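Home | Builds | Minutes | Tool list | Contact

Ruvo shared workshop – two-arm bench, build meeting, Thursday

1. Notes of the March meeting taken as read.

2. Water task. Iddrisu Sulemana reported on the tray setup. The blue tray stays in the middle of the table with the toys floating in it, pink cup on the right arm, green cup behind. The left gripper reaches in over the rim. Fingers only below the waterline; the housing is not sealed.

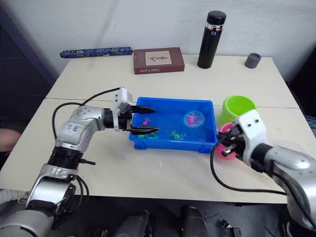
Reading time: 1 min

3. Cables. The right arm's lead still droops across the front of the table. Agreed to reroute along the forearm with Drosteo clips before the next run. Iddrisu to do.

4. Control. Wiriya build 541 replaces 500. Gripper closing force on thin cups is now set per task. The wrist offset on arm 141 needs checking again – last calibration predates the new fingers.

5. Spend. Prestska invoice of $681 for joint parts approved.

6. Table seam to be taped before more water work.

Next meeting Thursday, 9 p.m.

Contact the workshop | © Ruvo | Back to top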